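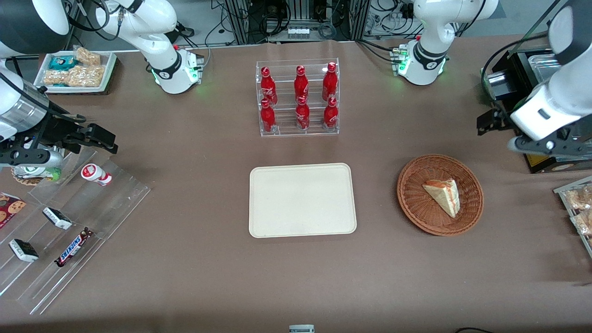
# The Fight for Eye Level

Maiara Araújo bought the grocery on the main street of Trallow with the shelves already in it. They were gray steel, bolted to the floor, and too deep for most of what she wanted to sell. Cans pushed to the back stayed there until they expired. In her first October she threw out four carts of soup.

She has since replaced nearly all of it. The store now has 42 feet of shelving along the long wall, a cooler near the register and a few small stands by the door. Trallow has 2,905 residents, and a good share of them come in every week, mostly for the same things.

Shelf space in a small grocery is rented, traded and argued over in ways most shoppers never notice. The best spot is between the waist and the eyes of an adult. Below the knee go the heavy, cheap items people will bend down for, such as flour, rice and dog food. Above the head go paper towels.

Suppliers want the middle. Bravosley, the regional distributor that brings in most of the store's drinks and snacks, sends a driver twice a week and a sales manager once a month. The manager carries a printed plan that shows where each product should go. Araújo follows some of it.

"He has a plan for a store with a drinks aisle," she says. "I have one cooler and a dog that sleeps in front of it."

Large chains often charge suppliers for placement. Araújo takes her payment in other forms. Bravosley lent her the cooler, and in return she agreed to keep 2 of its shelves for the distributor's own lines. The bread comes from Donati, a bakery in the next county, which gave her a rack and a longer time to pay in exchange for the space beside the register. She says the bread would have gone there anyway, but she didn't tell them that.

The arrangement with Donati has gone well. The cooler has been harder. The agreement doesn't say who pays for repairs, and the compressor failed during a hot spell last summer. Araújo lost the milk and most of the cheese. Bravosley replaced the compressor and left her with the bill for the food.

Stepped displays have been one of the cheaper changes. With a raised back row, a customer can see the label on every item, and a gap shows up as soon as something is taken. She started with spices, which used to stand in one flat crowd, and sales of the ones in back went up within a month. Cumin did especially well. Hot sauce came next, then jam.

She also moved the baking goods away from the cleaning products, a change customers had been asking for since before she owned the place. A few older shoppers were upset for a while. One man left a note on the counter asking where the yeast was. It had moved 6 feet.

Her next project is the back corner, where the old owner kept fishing tackle. Junditz, a farm cooperative north of town, wants it for eggs and root vegetables, and has offered to build the bins. Araújo likes the idea but wants the bins on wheels. She has mopped around bolted shelves for long enough, and the floor drain is back there too. The two sides plan to measure the corner again before the first potatoes come in.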